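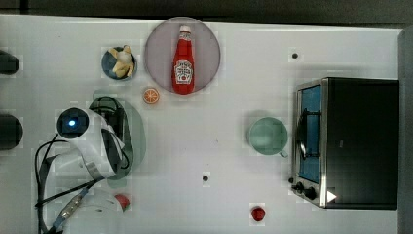
One commenter on our March posting wrote that he would believe in household robots when one of them put the ketchup away without being asked, and that until then he had a teenager who didn't do it for free. We would like to hire people who find that remark fair and a little annoying.

Home Tasks Testers (part time, paid)
Posted in March by the Juvine hiring desk
Print this page | E-mail this page

Juvine keeps score on whether machines can do chores yet. The short version is sometimes, slowly, if you don't move the mug. The long version is a list of 1327 small kitchen and stockroom jobs, each of which has to be tried, watched and marked by a person with patience and a pen. We are nearly 50 jobs behind.

What you would do
Set a table with dishes, toy food and whatever else the job sheet calls for. Start the arm. Watch it. Write down what it did, in plain words, including when it did nothing for a long while. "Thought about the banana" is not a result. "Closed on air, left of banana" is. Then put everything back and go again with the plate turned a bit.

Shifts run three hours, starting at 9 a.m. or 2 p.m. You would begin on the Omgate list (kitchen), then move to Fastness (shelves, bins, boxes) once you can tell a near miss from a miss. Both are run out of our Dunne building, second floor. The elevator is automated and works fine, and we have heard all the jokes.

Who we want
People who have waited tables, stocked shelves, run a school cafeteria line or kept house for others. You know what "clear the table" means and how many steps are hiding in it. No coding. An engineering degree won't count against you, but please don't fix the arm.

You should be able to stand for an hour, lift a toaster oven, and sit through the same failure many times without helping. Helping is the most common reason a run gets thrown out.

To apply
Send us one page on a chore you do well and where you think a machine would first go wrong. No cover letter. We read everything ourselves, having not yet found a robot we'd trust with the mail. Two references, please, and tell us which shift you'd like.

Print this page | E-mail this page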